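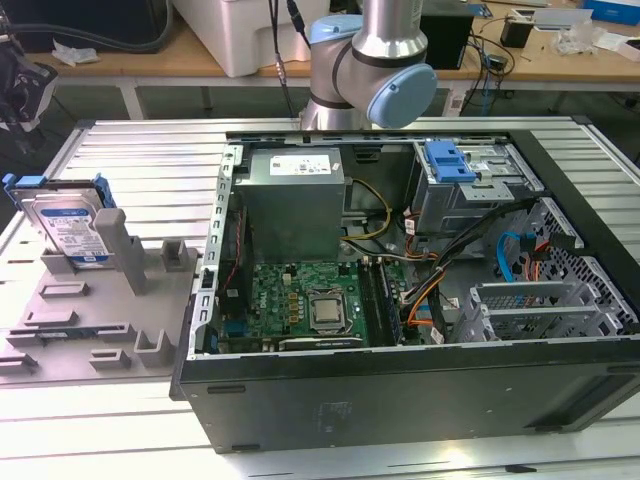

tinsnips
Is the Osen task still memory first and then the drive, or do they let you choose the order this year? We lost marks last time for doing it the wrong way round and the rules page hasn't been updated.

halfpastbench
You can choose. It's in the notes for entrants, second page. The case has to be on its side before the clock starts and you can't touch it after that. We're doing memory first anyway, as the stick is the fiddly one and I'd like to know early if the run is dead.
For anyone new to the thread, this is the Grerville College robotics club entry. One arm, an old Dell desktop, and a fixture to hold the parts next to it. The stick lies between two supports and the drive stands up in its caddy.

oddsocket
How are you picking the stick up? Long edge or the ends?

halfpastbench
Long edge, from above. We tried the ends and it tilted on the way over. The last bit is a slow push straight down until the force reading jumps, then stop. If it jumps too early we back off, shift sideways and try again, up to 3 times, then give up and count it as a fail.

rulon_b
I think the fixture is a mistake. You're training the thing to know where your bits of plastic are. At Rulon we make the students put the parts down on a mat anywhere they like and find them with the camera. It's harder but it's the part worth learning.

halfpastbench
The rules allow a fixture, and most of our lot started in the autumn with no programming at all. I'd sooner they got a stick into a slot by June than spent the whole year on finding it.

rulon_b
Fair enough for a first year. But the judges do ask, and "we always put it in the same place" is a short answer.

tinsnips
The judges asked us about cable routing for ten minutes and never mentioned the parts at all. I wouldn't plan around the judges.

ferrule
What's your success rate on the memory? We're second year students and stuck at a bit under half.

halfpastbench
Out of the last 110 tries, a bit over two thirds went in fully. We have 424 logged altogether, but the early ones were with the old fingers so I don't put much weight on them. Most of the failures are one end seated and the other end up. The force reading looks fine, so the program calls it done and it isn't.

ferrule
That's exactly ours. Did you find a fix?

halfpastbench
Partly. One of the students had the idea of pushing in the middle first, then going back and pressing each end separately. It takes longer but it catches most of them. We check by eye at the end and write it on the sheet.

oddsocket
Are you leaving the other cables in the case? We tied ours back and it was a lot easier, but I wasn't sure it was allowed.

halfpastbench
Leaving them in. I read the rule as "case as supplied", so I'd say tying back isn't allowed. The thick black bundle comes down close to the memory slots, so the arm comes in high and drops straight down.

tinsnips
I read it the other way. It says no parts removed. Tying back isn't removing.

rulon_b
Agree with tinsnips on that one. Email them and ask, though. Two teams were told different things on the day last year and it got a bit heated.

halfpastbench
Will do, and I'll post whatever they say.

ferrule
Different question. What did all this cost? Our department wants a number before they'll let us enter.

halfpastbench
The arm belongs to the college so I can't help you there. Everything else came out of a grant of £2000 and we haven't spent all of it. The gripper fingers were the big item. We bought a set from Alcaraz, wore through the pads, and have been printing our own since. The computers were being thrown out by the office. Ask your IT people before you buy any.

oddsocket
Seconded on the IT people. We got a whole shelf of them. Keep a few spare boards if you can – the slot clips don't like being used hundreds of times.

ferrule
Good to know, ours are getting loose. That might be part of our problem, now I think about it.

halfpastbench
Try the same stick by hand in a board you haven't used yet and see if it feels different. We swap ours at half term.

rulon_b
If anyone wants our mat layout and the camera code to compare with the fixture, message me. It needs tidying, but it runs.

ferrule
Yes please. Message sent.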